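Deutsch lernen mit dem Kassenzettel

Seit drei Jahren wohne ich in Flilitz, und ich lerne immer noch jeden Tag neue Wörter. Am Anfang habe ich eine App benutzt, sie heißt Skelideo. Sie hat mir die 1000 häufigsten Wörter versprochen, und ich habe sie auch gelernt. Trotzdem stand ich in der Bäckerei und wusste nicht, was ein Hörnchen ist.

Darum habe ich angefangen, die Kassenzettel zu sammeln. Am Abend lege ich den Zettel auf den Küchentisch und schreibe alle Wörter, die ich nicht kenne, in ein Heft. Das ist nicht immer leicht, weil die Kasse die Wörter abkürzt. »Schnittk. 150g« habe ich lange für eine Sorte Käse gehalten. Mein Nachbar Joar Haugen, der selber aus Norwegen kommt, hat mir dann erklärt, dass es Schnittkäse heißt und dass es viele Sorten davon gibt. Ich hatte also halb recht.

Im Heft stehen jetzt 178 Wörter. Zu jedem schreibe ich den Artikel mit rotem Stift, denn die Artikel sind mein größtes Problem. Warum heißt es der Löffel, die Gabel und das Messer? Joar sagt, ich soll nicht fragen, ich soll es auswendig lernen.
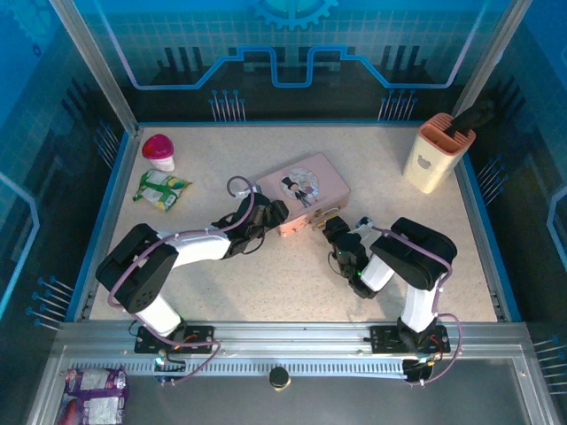 Im November beginnt in der Bibliothek wieder der Gesprächskreis, immer am Freitag um halb sieben. Ich gehe gern hin, obwohl ich mich dort noch oft schäme, wenn ich mitten im Satz das Verb verliere. Letztes Mal haben wir über Redewendungen gesprochen. Meine liebste ist »Das ist nicht mein Bier«. Ich trinke kein Bier, aber ich sage es jetzt sehr oft.

Wenn jemand ein gutes Heft mit festem Umschlag kennt, bitte schreibt mir einen Kommentar. Meins hat nur noch vier leere Seiten.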